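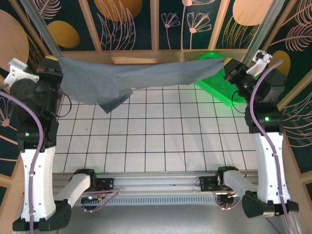 Loïc Gautier asked whether the laundry room sheet could be cut down to the items that change from month to month, with the fixed items moved to the yearly visit. Agreed in part. Items 1 to 6 stay monthly. The gas and flue items are now marked Y and are filled in at the September visit only.

Povthorpe House, laundry and linen store
Monthly inspection sheet with comments
Key: S satisfactory, A action needed, N not checked, Y yearly item

1. Lint screens, dryers 1 to 4
Screens removed, brushed and refitted. No tears in mesh.
Result: A
Comment: Dryer 3 screen split along the lower seam, 14 mm. Dryer out of use until replaced. Part ordered from Ekavent. Do not refit the old screen with tape, as was done in spring.

2. Exhaust ducting
Joints tight, no crushed sections, outside flap opens freely under airflow.
Result: S
Comment: Flap on dryer 2 stiff at first test, free after cleaning. Check again next month. The flexible section behind dryer 4 is still longer than it needs to be and should be shortened when the machine is next pulled out.

3. Washer hoses and valves
No bulges, cracks or weeping at the unions. Isolating valves turn through full travel.
Result: A
Comment: Cold valve on washer 2 will not close fully. The washer can still be isolated at the branch valve in the corridor. Label fitted to show this. Hoses on washers 1 and 2 are date-stamped and within life. No stamp found on washer 3, so treat as due.

4. Hot water temperature at the hand basin
Run for one minute, then read.
Result: S
Comment: 37 degrees at the mixed outlet. Thermometer reading agreed with the fixed gauge.

5. Floor and drainage
Gully clear, grating seated, no standing water, mats flat.
Result: S
Comment: Grating screw missing at the north corner. Replaced during the visit.

6. Linen store
Shelving secure, clear space kept below sprinkler heads, nothing stored against the heater, door closes on its own.
Result: A
Comment: Top shelf loaded too high in bay B. Blankets moved down to bay D. The door closer needs adjusting: it stops 18 mm short of the latch. This was reported last month under Skornton job 2 and the job was closed without the work being done. Reopened.

7. Chemical storage
Drums on bund trays, lids on, data sheets in the wall pocket, eyewash in date.
Result: S
Comment: The data sheet for the sour is an old issue. Current issue to be printed. Eyewash bottles in date.

8. Emergency stops and interlocks
Each machine stopped under load. Door interlocks tested with the drum turning.
Result: S
Comment: Dryer 3 not tested, see item 1. Test before it goes back into use and enter the result on this sheet, with initials.

9. Gas isolation and flue
Result: Y

Actions carried forward
Dryer 3 screen
Washer 2 cold valve
Washer 3 hoses
Linen store door closer (repeat)

Inspected by: Li
Copy to: site office, laundry noticeboard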